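Živko Yordanov was sorting cards when I got there, and he didn't stop sorting them for the first ten minutes. I liked him right away. I'd come to talk about Plolent, the little tabletop game company he runs with Tamás Pap, and I had a list of questions that I ended up mostly ignoring.

"Sit anywhere," he said. "Not there. That's the discard pile."

So I sat by the window with a coffee and watched him deal cards to himself. He's been making games for 9 years, the last four of them full time, and before that he sold kitchen flooring (he says it was good training, you learn how people look at a surface). Their best-known game is Tarnimar, a trading game for two to four players that I have lost at more often than I'd care to admit.

I asked how he starts a new one. With the rules? With a story?

"With the table," he said. "What goes in the middle, what can you reach, where do you put your cards when you're not holding them. If people are knocking things over by the second round, I don't care how clever the rules are."

He's a big believer in trays. Cards on bare wood slide around, he told me, and once they slide people start stacking them in odd places and forget whose turn it is. A shallow tray with room for two cards next to each other fixes most of that. He likes them see-through and in a pale color, so the card is still the brightest thing you look at.

"Tamás wanted black trays," he said. "We argued about it for the whole of July."

Who won?

"Look at the trays!"
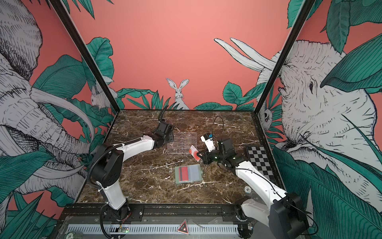

He has opinions about grids too. A ruled plate gives you places to put things, and he likes the lines thin, almost too thin, so that you have to lean in a bit. "When people lean in they start talking to each other. It's the same with checkerboards. I've had one on the table with nearly every game I've tested, even when the game doesn't use it. People fiddle with it between turns, and you learn a lot from when they start fiddling."

What do you learn?

"That they're bored," he said, and laughed so hard he had to put the cards down.

Tamás came in around then with a bag of rolls and took over the conversation for a while. He's the one who looks after the printing, and he talks about card stock the way my uncle talks about trout. The first run of Tarnimar was 1000 copies, and he checked the corners on a good part of them himself at the kitchen table. Red was the hard color, he said. It came back too orange, then too brown, and the third time he drove to the printer on a Monday and stood there until it looked right.

"He brought a tomato with him," Živko said.

"It was a pepper," said Tamás.

They wouldn't tell me much about the next game. It's called Nillenix for now, there are numbered tokens in it, and Živko's neighbor Roswitha Kröger has already beaten both of them at it twice. She thinks it runs too long. Živko thinks she's right but would like another month before he tells her so.

I asked if I could try a round before I left. We played until it was dark out, Tamás ate most of the rolls, and I came in last again.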